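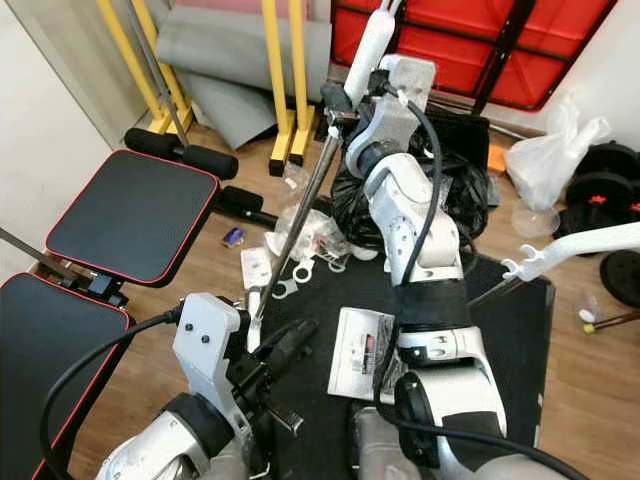 May 13, 2020
Posted by Marmaladeknees

I have fallen completely in love with making soup from dried beans, and I want to tell everybody! It started in December, when I came home from the market in Ostine with a sack of Brandes whites (small, round, a bit chalky to look at) and no plan at all for them. I soaked a bowlful overnight, put them on a low heat with an onion and a bay leaf, and went off to do the ironing. By teatime the whole flat smelled wonderful.

My usual pot now goes like this. 300 grams of dried beans, soaked, then rinsed. An onion cut in half, two cloves of garlic left in their skins, a good glug of olive oil. Cover with plenty of fresh water, boil hard for ten minutes, then turn it right down and leave it until the beans are soft all the way through. Salt near the end. I blend half and stir it back in, and oh, the texture - like velvet with lumps, in the best way.

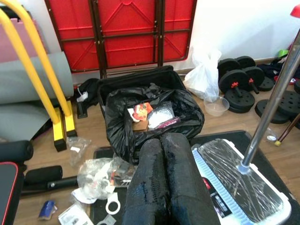

Black suitcase open on the floor, red folding table against the wall.

Next on my list is the speckled Drinari bean, which is bigger and takes far longer. My first go was still hard after 74 minutes and I ate toast instead. The second batch had a whole night and half a day in water and came out creamy and almost sweet, lovely with a spoonful of chopped parsley and lemon. I also tried baking them at 195 with tomatoes, and the crispy ones round the edge were the best bit by miles.

If you have a favourite bean, please tell me - there's still room in the cupboard!

3 comments

beanstalk_b: Butter beans, always. Try them with leeks.

Tilly's Nan: Do you keep the soaking water? My mother did, I never have.

Marmaladeknees: I pour mine away! And leeks are going on the shopping list.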